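Stilevano race seat review: two track weekends in

I wanted to love my old seat, I really did. It came with the car when I bought it, it looked the part, and after every twenty-minute session at Clevport I climbed out walking like my grandfather. So last winter I finally gave in and ordered the Stilevano, the fixed-back one with the wider shoulders, and I've now done two full weekends in it. Time to write it up!

First, the money. I paid $500 for the seat and another $140 for the side mounts, which are sold separately (grr). That's mid-range for a fixed seat, and I'd looked at cheaper ones, but Rochelle Doolan has been running the same model in her hatchback all season and let me sit in hers in the paddock. I stayed in it so long she had to ask for it back.

Fitting it took me most of an evening. The mounts lined up fine at the front, but at the rear I had to slot one hole a little wider to get the bolt in, and the instructions are a single folded sheet with drawings the size of postage stamps. If you've never put a seat in before, get a friend over. Try three or four heights before you tighten anything, with your helmet on! I skipped that and ended up with my head way too close to the bar, so out it all came again.

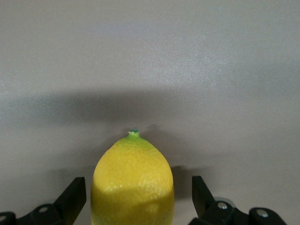

A bright yellow lemon with a little green at the tip.

On track it's a different world. Clevport has that long downhill left where I used to brace my knee against the door just to stay put, and now I simply sit there and steer. My hands are lighter on the wheel and I'm getting back on the throttle earlier. The first time I noticed the engine sitting over 4000 rpm at the exit, where it normally bogs down, I yelled inside my helmet. Nikau Partington was following me and asked afterward if I'd changed tires. Nope, same worn old set!

The padding is firm. I like that, but on the drive home (yes, I still drive mine to the track) the bottom cushion started to bug me after an hour or so. The lower back part is great, though, and you can move it up and down because it's just held on with hook-and-loop strips. The fabric grips a race suit nicely. It also grips dog hair, grass and every crumb of every granola bar I have ever eaten.

What else? The harness slots are a good size and the edges are smooth, so the belts slide through without a fight. The side bolsters by your legs are tall, and getting in with the steering wheel on is a clumsy business. I also think the shoulder area could be a touch narrower for smaller drivers. I'm fairly broad and it fits me snugly, but Rochelle uses an extra pad on each side.

I'd buy it again, mounts and all. If your car is mostly a street car with the odd track day in December, I'd probably keep a reclining seat and put the cash into brake pads. Next outing is Henare, which is a lot bumpier, so I'll add a note on how the cushion holds up over the curbs there.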